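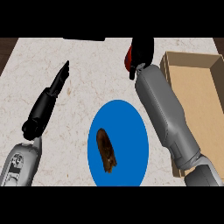 The first thing I learned about sharing a workshop with Jae-in Nam is that you do not touch the simulator before lunch. I found this out on a Wednesday, when I leaned over to scroll something and got my hand swatted.

Jae-in and Wenjie Li have been building a two-armed kitchen helper at Okholm, a shared shop behind a tire place, where the monthly fee gets you a bench, a locker and all the bad coffee you can stand. They call the thing Trerex. I came by to write a quick piece and ended up staying until the lights went off at 10 (I missed dinner, and I'm still a little mad about it).

Most of the build happens on a screen first. They have a pretend marble table in there, with a blue oval for a plate, a brown bit of food and an open cardboard box, and two gray arms with black grippers reaching in. I asked why marble. "It came with the scene," said Wenjie, and went back to typing.

The job sounds easy – pick up the food, put it in the box, don't let the arms hit each other. That last part eats most of their evenings! Wenjie wrote the planner, and it's on version 22 now. Version 20 was lovely, apparently, right up until both arms wanted the same patch of air and just sat there being polite to each other. I asked to see a replay and got one, three times, with commentary.

The real arms are Jae-in's department. The brackets are cut and the wiring is done on one side, but the other side is waiting on a pair of bearings from Jaramillo that were meant to come in September. Meanwhile Sibel Dağdelen, who has the next bench over, has been lending them her drill press and a lot of opinions about cable routing. I liked her opinions. Run the wires on the outside, she told me, and tape them down where you can see them, and if it's ugly then it's ugly.

By nine they'd started arguing over whether the left arm should wait at the side or hover close by. Jae-in wanted it close. Wenjie pulled up the logs, I went for more coffee, and when I came back they were already on version 23.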